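## Cables around a workbench

Sort the runs before tidying them. Mains leads go one way, signal leads another – mixed bundles are slow to trace later. A vertical drop needs a little slack at the bottom and a fixing at the top, so that the plug carries no weight.

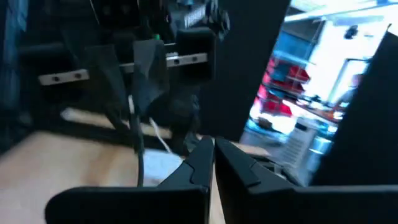
Label both ends of every lead. Ties should be loose enough to slide; hook-and-loop is better than nylon where leads are changed often.

A power strip on the bench top is easier to reach than one on the floor. Check the rating before adding an adapter, and never plug one strip into another.

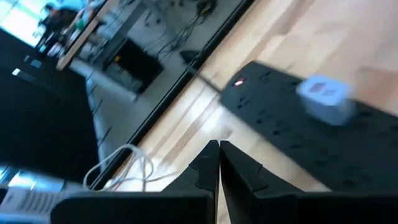 Leads on the floor should be gathered along the wall side, clear of feet and stand legs. Inspect every 30 days and replace any with a nicked sheath.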